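Paid participants needed for a home bread storage study

By Pavithra Ramasamy
August
23 shares

Fanula is looking for 35 households to take part in a study of how people store bread at home and how much of it gets thrown out. The study runs for four weeks. You keep buying and eating whatever bread you normally do, and we ask you to write down what happens to it.

You need to be 25 or older, do most of the food shopping for your household, and buy or bake at least one loaf a week. Single-person households are welcome. We are short on people who bake their own, so please mention it if you do. Anyone who works for a bakery or a grocery chain can't take part.
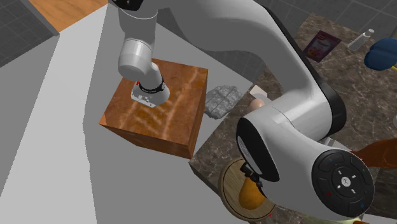 Each household gets a paper diary and a small kitchen scale. You weigh any bread you throw away, note how old it is and where it was kept (counter, bread box, fridge, freezer), and mail the diary back at the end in the envelope provided. Most evenings the diary takes 4 minutes. There is one phone interview in the last week, usually after 6 p.m.

Payment is a $35 grocery card at the start and a second one when we receive your diary. You keep the scale.

To sign up, call the Fanula study desk or leave your name at the front counter of our Ojeda office. Markos Economou handles scheduling and will call you back.

3 comments

Lindaq: Do tortillas count as bread?

Pavithra Ramasamy: Yes, and so do pita and bagels. Crackers don't.

t_hale: Signed up. We freeze everything so I hope that's still useful to you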